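Small-Item Trays: Sorting and Storing Loose Parts at the Table
Zirnbridge Household Resource Center - Home Workshop Tips

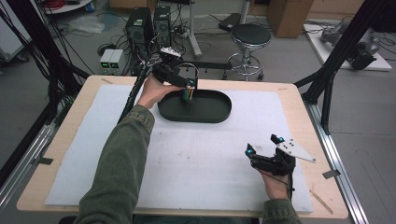 A shallow green tray with a raised rim, set on a white foam sheet.

Small parts are easily lost during repairs, model building and craft work. Residents are advised to prepare the table before any box or packet is opened.

Covering the table
Lay a sheet of pale foam over the working area and leave a margin of bare table on the sides where tools will be set down. Foam softens the landing of dropped pieces and keeps them from rolling. A sheet 2 cm thick is sufficient for most household tasks. Thinner sheets tend to curl at the corners and should be stored flat.

Choosing a tray
A tray with a smooth, flat interior is easier to empty than one with ridges. The rim should be high enough to stop a bead or screw, but low enough that fingers can reach in from any side. Dark trays suit light or brightly colored parts; keep a white one on hand for black screws and washers.

Placing items
Set the tray toward the far side of the sheet, within comfortable reach of either hand. Lower each piece inside the rim before letting go - dropped pieces bounce, even on foam. Long or thin materials, such as sticks and dowels, belong beside the sheet.

Clearing up
Empty the tray at the end of every session. Parts that will not be needed within 30 days should be moved to a lidded box and labeled on the short end. Wipe the tray with a damp cloth and let it dry fully before stacking. Foam may be brushed clean; do not use solvent.

Trays and foam sheets may be borrowed from the Tosau branch for up to 16 days. The branch holds some 40 trays in assorted sizes, and reservations are accepted at the front desk.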